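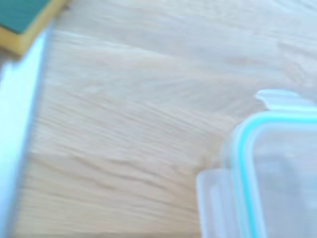
The Kurby is a hand-cranked groundnut sheller made for village groups that grow more nuts than their thumbs can open. It bolts to a bench, it needs no fuel and no power line, and one person can feed it while another turns the handle (children will fight over the handle, be warned!). Cleaning is easy too. A plain kitchen sponge, the kind with a dark green scouring pad on top of yellow foam, takes the red skin dust off the drum without scratching it, and a smooth wooden table with a pale top is a lovely place to lay the parts out, as small screws show up well on it.

Where it came from

The first Kurby was built in the Mistar workshop for the women's growers' group in Jindelel, who had been shelling by hand from harvest right through to the next planting. Lionel Rey drew it up after sitting with them for an afternoon and going home with sore fingers. That early one had a wooden drum that swelled in the rains, and the crank came off in your hand if you leaned on it, but the group kept using it anyway and kept sending back notes, and those notes are the reason the current model is as good as it is. The wide tray was their idea. So was the longer handle, and so was the notch in the hopper where you can rest a sack!

How it works

Dry pods go in the hopper at the top. The crank turns a ribbed drum against a curved screen, the shells crack, and nuts and broken shell drop together into the tray. You then winnow as you always have, with a basket and a bit of wind. We tried a built-in fan and dropped it. It made the machine heavier, it made the crank stiff, and everyone in Jindelel could already winnow faster than the fan could.

The gap between drum and screen is set with a wing nut on each side. Start wide, shell a handful, look in the tray, and close it a little if too many pods come through whole. If you see split nuts, open it again. Once it's right for your variety, put a dab of paint on the thread and you'll find the spot again next season.

Details

Model: Kurby bench sheller, current version
Drum: cast aluminum, ribbed
Frame: painted steel, bolts to any solid bench or plank
Screens included: 3 (small, medium and large pods)
People needed: 2 for steady work, though one can manage
Drive: hand crank, fits either side
Price: 539 euros, spare screen set included
Page updated: Apr 17, 2021

Left-handers, you're looked after. The crank pulls off and goes on the other side with the same bolt. Benedikt Strebel (left-handed, and very pleased about this) did the instruction sheet, which is mostly drawings so that it works in any language.

What it's good for

Groundnuts first of all, and for those it is wonderful. Pods should be properly dry, so dry that they rattle when you shake a few in your fist. Damp pods squash and clog the screen, and then you'll be picking at it with a twig. Some groups have also put dried shea nuts and jatropha through the large screen with decent results, though if you shell jatropha, which is poisonous, please keep a separate machine for it. Washing the drum between crops isn't enough.

Seed for planting can go through as well, but open the gap further than you normally would and be ready to do the stubborn ones by hand. Armelle Courtois, who runs our field visits, likes to shell seed nuts in the morning and eating nuts after lunch, when people are chattier and the crank goes faster!

Looking after it

Brush out the screen at the end of the day. A little cooking oil on the crank bearing is fine if you have no grease, as long as you wipe off the extra. The drum and screens can be washed in any sink or basin that's big enough, then dried well before they go back on the frame. The frame itself just wants a wipe.

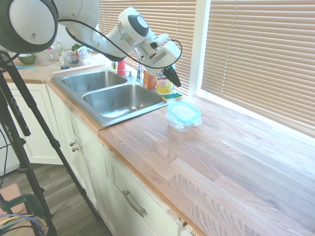
Stainless steel double sink in a light oak countertop.

If the paint chips, touch it up before the rains come. The frame is ordinary mild steel, chosen so that any village welder can mend it, and ordinary steel rusts. The wing nuts are a common size and you should be able to find more at a market stall. Screens do wear in the end and are the only part you'll need to get from us, unless you have someone nearby with a good eye and a drill.

Sharing one between households

Most Kurbys belong to a group. In Jindelel the sheller lives at Hortensia Palomino's place during harvest and moves from yard to yard on a list everyone has agreed to, with a small payment in nuts for each turn. The nuts are sold and the money goes into a tin for screens and paint. Pichon, up the valley, does it differently: the machine stays put under the mango tree and people bring their sacks to it. Both ways seem to work nicely, and we'd love to hear about others.

The yearly batch

We cast drums once a year, in August, and we keep the batch at 300 so that the same small team can check every drum by hand. Groups that want theirs ahead of harvest should write early and tell us which groundnut variety they grow, as we'll fit the best screen before packing. Larger orders can be sent unassembled, with the frames nested to save space on the truck.

Margaux Sabatier answers the mail and speaks French, Spanish and English. She is happy to send the full drawings to anyone who would like to build the sheller in their own workshop, free of charge. Do send her a photo when it's running!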